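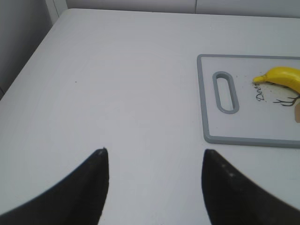 We got the new table in April and I've been putting off writing this up because the kitchen kept changing. It replaced a drop-leaf that took up the same amount of wall and gave us half the surface. This one is white with a smooth matte top and softly rounded corners. I keep the white cutting board with the gray rim on it at the right-hand side, and that's where most of the chopping gets done now.

Some background. The kitchen is narrow. One wall is gray and there's a run of white cabinets next to it. We did not want to redo any of that. We wanted somewhere to prep food and somewhere to eat, and it had to be one piece of furniture.

I looked at a Matmont table first. The top was fine but the corners were square, and in a narrow room you catch your hip on a square corner every day. I sent it back after a week. Return shipping was 124, which I was not happy about, but it was in the terms and I hadn't read them.

The one we kept is from Adomaitis, a two-person shop. It was 291 with delivery. They don't do assembly. It took me and Octavio an evening, mostly because we put the legs on facing the wrong way and had to take them off again.

If you're comparing prices, the quote for a built-in counter along the same wall was 1,000 before the top was even picked out. That settled it.

On matte versus gloss, since I was asked: glare. The light in there is flat in the morning and harsh by four in the afternoon, and the gloss sample I had showed every fingerprint by dinner. The matte one shows crumbs, but you can wipe crumbs.

Cleaning so far: warm water, a drop of dish soap, soft cloth, dry it after. Turmeric left a yellow ring on the second day. Baking soda paste, ten minutes, wiped off, and it took two rounds. Beet juice came off with plain water. I have not tried red wine and I'm not going to on purpose.

Don't use the scrubby side of the sponge on a matte finish. It makes a shiny patch. There's one on the underside where I tested it, the size of a coin, and it's permanent.

The cutting board. I had two wooden ones and they lived on the drop-leaf. Both had warped, and they rocked when you cut anything hard. I gave one to Siiri for the cabin and use the other for bread.

The plastic one has a raised rim, so tomato juice stays on the board. The downside is that you can't slide chopped onion straight off into a pan. You have to pick the board up and tip it at a corner. I got used to that in a few days. Ilze has used mine twice and says she'd rather have a flat one.

It slid at first. A damp dish towel folded under it works. So does a square of shelf liner, and I like that better because the towel gets smelly.

Knife marks: yes, it gets them. Any plastic board will. When they get deep enough that a wash doesn't clear them, I'll replace it. Raw chicken goes on a separate red board that stays in the cabinet.

The rule we have for the table is that at night it gets cleared except for the board. No mail, no keys, no chargers. The old table had a pile on it for most of the three years we owned it, and I think that was half of why the kitchen felt small.

The mail goes in a Multska tray by the front door. Keys are on a hook. The fruit bowl was the hard one. It tried out four places and ended up on top of the fridge, where we forget about it, so we're buying less fruit at a time.

Reply to Sigita: no, I didn't oil or seal it. The sheet that came with it said not to. If yours is bare wood then what I'm saying here doesn't apply and you should ask whoever made it.

Reply to Bartosz: the gap to the wall is two fingers wide. I left it so I can get a cloth down there. If you push yours flush, things fall behind it anyway and then you have to move the whole table to get them.

A few people asked about hot pans. I use a trivet every time. The Flamarness cork ones are okay, a little small for the big skillet. I don't know what the table would do with a hot pan on it and I don't plan to find out.

Things I'd change: I'd go a hand's width longer if the wall allowed it. Two people can eat at it fine, but one person eating while the other one chops is tight. And I'd get felt pads for the legs before putting it in place. I did that after, and lifting it by myself was dumb.

Next job is the inside of the cabinets. The pot lids have no home at all. If you have a lid rack that works in a narrow cabinet, tell me which one and how deep it is.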